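Why Do Shadows Have Fuzzy Edges?

Have you ever chased your own shadow down the sidewalk? You can't catch it, you can't pick it up, and no matter how fast you run, it keeps up with you! Shadows are with us all day long, and most of the time we walk right over them. But if you slow down and look at one closely, you'll find something pretty amazing hiding there. Look at the edges. Some are as sharp as if they had been cut out with scissors, and some are so soft and smudgy that you can't tell where the shadow stops.

So why is that? Let's find out!

First, what is a shadow?

Light travels in straight lines. It zooms away from the Sun or a lamp or a candle and keeps going straight until it bumps into something. If that something is see-through, like a window, most of the light goes right on through. If it's something solid, like you, the light gets stopped. Behind you there's a patch where that light can't reach, and that patch is your shadow.

A shadow isn't a thing, then. It's a place with less light in it. You can't roll it up or put it in your pocket (sorry!).

Notice we said less light and didn't say no light. When you stand in your own shadow on a sunny day, you can still see your shoes. That's because light bounces. It bounces off walls, off grass, off clouds and off the air itself, and some of that bouncing light sneaks in behind you. On the Moon there's no air to bounce light around, and shadows there look much blacker than ours.

Big lights and little lights

Now for the fuzzy part, which is my favorite.

Imagine a light as tiny as the point of a pin. Every bit of its light comes from the same spot. Hold up your hand and each place on the wall behind it either gets the light or doesn't. The shadow is dark, then it stops, and the edge is nice and crisp.

But real lights are bigger than that. Think of a long, glowing tube on a classroom ceiling. Light is pouring out of the left end, the right end and every place in between. Hold up your hand under it. Some spots on the table can't see the tube at all, so they're darkest. Other spots can see the whole tube, so they're bright. And in between there are spots that can see only a piece of the tube! They get a bit of light, but not all of it. That in-between place is the fuzzy edge.

Scientists have wonderful names for these parts. The darkest part in the middle is called the umbra, which is the Latin word for shadow. (Umbrella comes from it too. An umbrella used to be for making shade!) The fuzzy part around the outside is the penumbra, which means "almost shadow." Say it out loud: pen-UM-bra. Isn't that a great word?

Meet Gounder and Bokeo

Let's try it out with our two cardboard puppets. Gounder is a goat and Bokeo is a beetle, and they live in a shoebox called the Salto Theater. You can make them too, with a cereal box and two craft sticks.

You will need:
A flashlight with a small bulb
A lamp with a big, round shade
Your puppets
A plain, light-colored wall
A room you can make dark

Set the flashlight on a chair so it shines at the wall. Hold Gounder close to the wall, almost touching it. Look at his horns! You should be able to see both tips. Now walk him slowly backward, toward the flashlight. He grows and grows until he's a giant goat, and his edges start to go soft.

Next, turn off the flashlight and turn on the big lamp. Hold up Bokeo in the same place, near the wall, and then walk him backward. This time the edges blur much faster. His six little legs melt away first, and after a while he's just a gray smudge. If you keep going, you may lose him completely!

Here's the rule to remember: the bigger the light and the farther your puppet is from the wall, the fuzzier the shadow gets.

Fuzzy shadows all around you

Once you know about the penumbra, you'll see it everywhere. A flagpole is a good place to look on a sunny afternoon. Near the bottom of the pole, the shadow on the ground has sharp sides. Follow it all the way along to the part made by the top of the pole, and the sides get soft. The Sun is a big light, even though it looks small in the sky, so even sunshine makes fuzzy edges.

Cloudy days are different. The whole sky glows, like one enormous lamp, and light comes at you from every direction. Your shadow is still there, but it's nearly all penumbra, so it can be very hard to find. Try looking under a parked car or a bench, where the shade is easier to spot.

Indoors, pale things are the best for shadow hunting. A white wall, a sheet of paper or a plate will show you even the faintest gray.

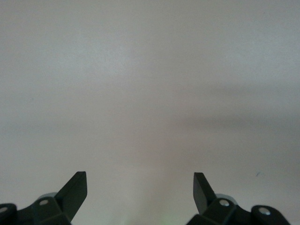

A soft gray shadow band on a pale surface. Can you find an edge? It fades a little at a time!

Look at the colors too. A white wall is hardly ever plain white. One part may look a little gray and another a little pink, depending on the light that lands on it. Painters spend years learning to see this, and you can start today.

The biggest shadow of all

Sometimes the Moon passes right between the Sun and Earth, and its shadow sweeps across our planet. That's a solar eclipse! People standing in the umbra see the Sun covered up completely, and the sky goes dark in the middle of the day. People in the penumbra see the Sun with a bite taken out of it. It's the very same thing that happened with Bokeo and the lamp, only much, much bigger. (Never look straight at the Sun, even during an eclipse, unless a grown-up has given you proper eclipse glasses.)

Try this next

Make a shadow with two flashlights at once. How many goats do you get?

Trace a friend's shadow on the playground with chalk in the morning, then have them stand in the same spot after lunch.

Find the fuzziest shadow in your home and draw it with the side of your pencil.

Words to know

Opaque: something light can't get through
Umbra: the darkest part of a shadow
Penumbra: the fuzzy part around the umbra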